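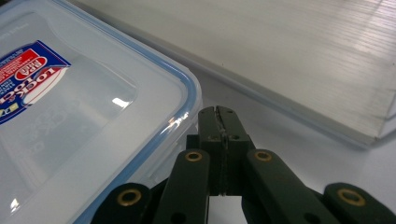
Grutora hand-held gripper, jaws closed, beside a lidded container

The Grutora is a hand-held parallel gripper with green plastic linkage arms and brass-colored bushings at the pivots. Use this page for setup and routine care. Full drawings are in the parts manual.

Before first use
Close the jaws and look down the center seam. The two fingers should meet evenly from top to bottom. If one sits high, loosen the 2 finger screws, press both tips against a flat surface and retighten.

Jaw facings
Facings wear at the tip first. A little fraying along the seam is normal – replace the pair when a facing lifts or the jaws slip on smooth plastic. Always change both sides together. Order facing set 677, sold in packs of 20.
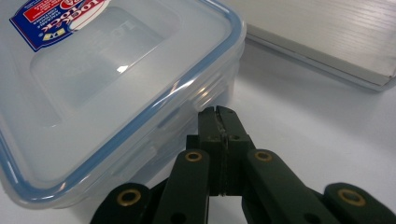 Wipe the arms with a dry cloth after each shift. Do not oil the bushings. Oil picks up dust and the linkage starts to drag. If an arm feels stiff, take out the pivot pin, clean the pin and bushing, and refit. Open and close the jaws by hand a few times before going back to work.

Repairs
Cracked arms are replaced, never glued. Send the complete gripper to Plulletitz, attention Giorgia Grasso, with a note of which arm has failed.

Page updated Dec 6, 2019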